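Give the robots a longer open day

I went to the open day at Clestitz on Sunday mostly to get out of the house, and I came home with an opinion, so here we are. The opinion is that robot demonstrations are too short. Way too short! I want them slow, long and a little boring, and I think the places that run them would win a lot more people over if they stopped trying to put on a show.

Clestitz, if you don't know it, is a workshop building out past the Gurnivholm bus loop. They open the doors once a year, and a sign at the front desk said they'd handed out 424 visitor stickers by lunch. Most people went straight for the big hall, where there was music and a countdown clock. I ended up in a side room with the small arms, the blue plastic desktop kind, and I stayed there until my parking ran out (I paid for 95 minutes and used every one of them).

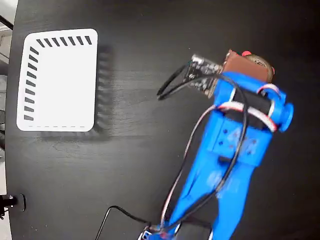
One reader, after I grumbled about all this in my last newsletter, wrote back that a slow demo is just a bad demo. Her kids lasted two minutes in the side room and then wanted the big hall, and she didn't blame them one bit. If a machine can't hold a ten-year-old's attention, she said, it isn't ready to be shown to the public.

I get that, I really do. Kids vote with their feet. But I'd say the big hall taught those kids something that isn't so. Everything in there had been practiced to death, and it was timed to the music, and you walked out thinking robots can do whatever they like. Then you read in the news that some warehouse still needs people to pick things up off a shelf and you wonder who's lying to you. Well, picking things up is hard! You don't feel how hard until you've stood next to somebody who's been working on it all week and is still fussing over the shape of a fingertip.

And the fingertips are what got me. I had always pictured a robot hand as a sort of clamp, two flat bits that close. I'd never given a thought to steps and ledges, or to the idea that you might print a pair, try them, sigh, and go print another pair.

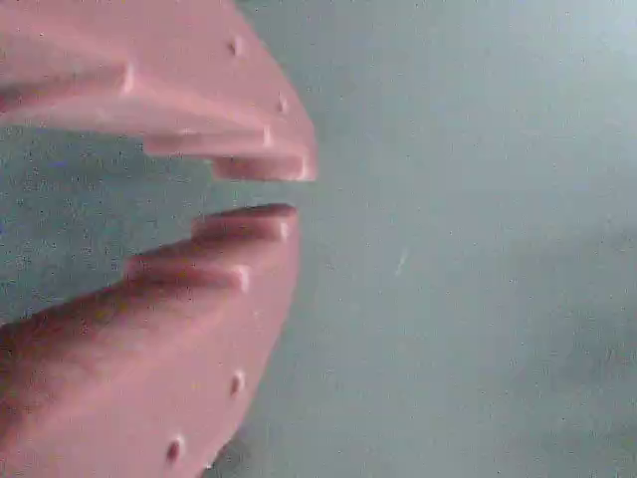
There was a project sheet taped to the wall with the name Clultine across the top, and on it a plain tally: 300 tries planned for the month, with little pencil marks filling up the boxes. I loved that sheet. It told me more than the whole Hassanpour presentation next door, which had a slick video, a lot of swooshing, and the number 1204 in giant type without one word on what it was 1204 of. Parts? Hours? Sandwiches? I asked at the desk and got a brochure.

What I'd like is for the side room to be the main room. Put the chairs in there. Let people see the tabletop and the ordinary stuff on it, and let them get used to how long everything takes.
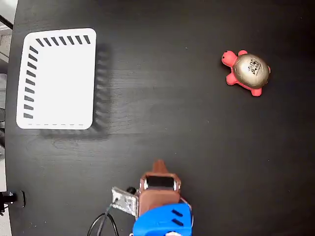
A squishy turtle is a great thing to hand a robot, by the way. Everybody knows how one feels in the hand, so everybody in the room can judge the job for themselves. You don't need an engineer to tell you whether a toy ended up in a basket. Compare that with the gleaming metal cubes they had next door, which I have never once had to put away in my own home.

I'd also ask for somebody to talk while it's going on. Just a person saying "okay, I'm moving the basket over a bit" or "I don't love that angle." The side room had some of that and it was the best part of my day. Two older men next to me started making guesses out loud, and pretty soon I was doing it too, and we were all leaning over the rope like it was a ball game.
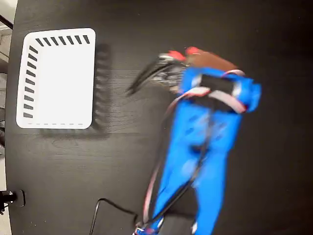 One of the blue arms on the move, with the white tray at left.

So, to the folks at Clestitz, if you read these things: keep the music if you must, but give the side room a bigger sign and a bench. And please put out more coffee, the pot was empty by two.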